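Letting the arms have a go at the flat-pack

Anyone who has walked past the end bench in Plarnley lately will know that we've started teaching the two-armed machine to put together a clothes airer. It is not the most glamorous task we could have picked. The original proposal had the word "dexterous" in it four times and ended with a pot of tea being served to guests. Then the tea idea was costed, with the carpet, and we settled on plastic tubes that push into plastic sockets.

The method is the one most of you have seen in outline. A person does the job through the arms, by remote control, over and over, and the recordings are used to train something that will in time do the job with no person attached. The recordings are called demonstrations. A finished run is called an episode, which makes it sound as though it might have a plot.

Tiburcio Ayala has been the principal operator since September and has now logged more hours pushing tubes into holes at one remove than anyone else in the building. He is calm about this. He says the first fortnight is spent discovering how much of assembling anything is done by feel, and the second fortnight is spent learning to do it without. When you push a tube home with your own hands you know it has seated before you could say how. Through the controllers you get a picture, a small delay and your own optimism. Several early episodes end with a tube standing proudly in its socket and then, as the arm lets go, leaning over like a guest who has stayed too long.

We asked him for the notes he gives new operators, and he sent the following, which we've shortened.

Look before you move. It costs two seconds and the recording doesn't mind.

Bring one arm in to steady the base, and leave it there. New people let go with the steadying arm as soon as they get interested in the other one. The base then skates off, and you spend the rest of the episode chasing it across the bench with something that weighs more than your dog.

Line the tube up from further away than feels natural. If you arrive crooked, back off and come in again. Do not waggle. The model will learn the waggle, and it will learn it better than it learns anything else you show it.

If you make a mistake and can put it right neatly, carry on and put it right. Keep that episode. If you make a mistake and swear, stop, reset, and have a biscuit.

That point about mistakes caused the longest argument of the winter. One camp held that the machine should be shown only clean work, on the grounds that nobody teaches the piano by playing wrong notes at people. The other camp pointed out that a robot shown only clean work has no idea what to do when a tube goes in skew, and will stand there pressing on it with great sincerity until someone finds the stop button. We tried it both ways. The version trained on spotless episodes was lovely to watch for as long as everything went to plan, and after that it was like watching a man try to open a locked door by believing in it. Tidy recoveries are now in, and each operator is asked to include a few.

The target is 1,000 usable episodes before the next training run. "Usable" has done a lot of work in that sentence. An episode gets thrown out if an arm leaves the area the cameras can see, if the operator has been talking to somebody and drifted, or if the finished joint comes apart when tugged. The tugging is done by hand, by a person, with what the written procedure calls moderate force. There have been two meetings about moderate force.

For those who like progress to come with numbers, the model trained before Christmas managed a complete joint in 30 tries out of every hundred. The current one manages 63. We were asked by Sabbagh, who are paying for a fair slice of this, when we would see 85, and we replied that we too were looking forward to it. Most of the remaining failures come in the last few centimetres, where the tube is nearly at the socket and the machine loses its nerve. Tiburcio's view is that this is our own hesitation coming back to us. He has gone through the older recordings and every operator, himself included, slows almost to a stop at the same point, squinting. So the machine squints too, in its way. New episodes are being recorded with the instruction to keep a steady pace into the socket, and to do the squinting beforehand.
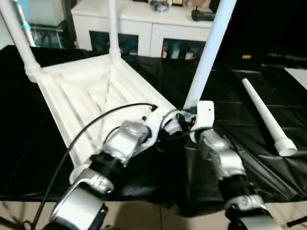

How long does it take to learn to operate the arms well enough to record?

Most people need two afternoons of practice before their episodes are worth keeping, and gamers need one and a half, the extra half being spent on persuading them that speed isn't scored.

The Bemow group have asked whether the same recordings might be used on their single-arm machine. The short reply is that half of what's in them is one arm holding something still for the other, so their robot would be learning to work with a colleague it hasn't got. We've offered them the camera calibration scripts and our sympathy. They have taken the scripts.

There's also been a question about the name. The control software went out to partners as Wurkex, and at least one of them assumed this was a typing error and corrected it throughout their report. It is spelt as we spell it. The person who chose it has moved on and left no explanation, and changing it now would mean renaming a very large number of folders.

More operators are wanted, particularly left-handed ones. All our present lot are right-handed, and it shows: the robot does its fine work with its right arm and uses the left as a sort of clamp, even when the part it wants is sitting on the left. There's no mechanical reason for it, as the two arms are the same. It has simply picked up our habits -- along with, we suspect, some of our posture.

If you'd like to try, sessions run for an hour with a break in the middle, and no experience is needed beyond a willingness to do the same small thing again. Put your name on the sheet by the Plarnley door. Please write it legibly. The last sheet gave us three promising candidates, one of whom we have still not been able to identify.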